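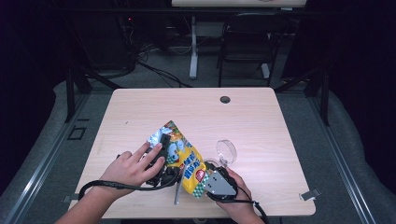

A yellow snack bag on the square table, with a clear round lid and a small container to its right.

Readers of this blog will recall that the November entry concerned the pantry shelf and its general condition. The present entry takes up a narrower matter, namely the bagged snacks, and sets out the arrangement now in effect at the Grirkden office.

An inventory was taken one afternoon after the kitchen had emptied. It recorded 67 bags, of which 17 had been opened and left in that state. A further 13 had passed the date printed on the back. These were discarded. The remainder went back on the shelf in no particular order, a decision I have had cause to regret.

The difficulty with a snack bag is its shape. A box will stand where it is put. A bag slides, and a crinkled one slides further, taking its neighbors along. At my previous office in Jullville the bags were simply stacked in a drawer, and the ones at the bottom were eaten as crumbs or not at all.

The following practice has been adopted. Each bag is laid flat on a table and pressed gently with an open hand, so that the contents settle toward the bottom. An opened bag is then folded over twice at the top and clipped. Unopened bags are stood upright in the bin, label facing out, with the older dates in front. Pressing should be light — chips in particular do not forgive a heavy palm.

Small quantities are treated separately. When less than a third of a bag remains, the contents are moved to a clear plastic container with a lid. I purchased six of these from Coelho, the housewares shop on the Gemthorpe road, and they have proved satisfactory apart from the lids, which roll. One was recovered from under the refrigerator. Lids should therefore be kept with their containers at all times, including during washing.

Crackers remain unresolved. The sleeves are too long for the bin and too narrow to stand alone, and a tall jar has been suggested. I have measured the shelf and the jar would fit, provided the tea is moved to the left side. A decision on the tea has been deferred until the next entry.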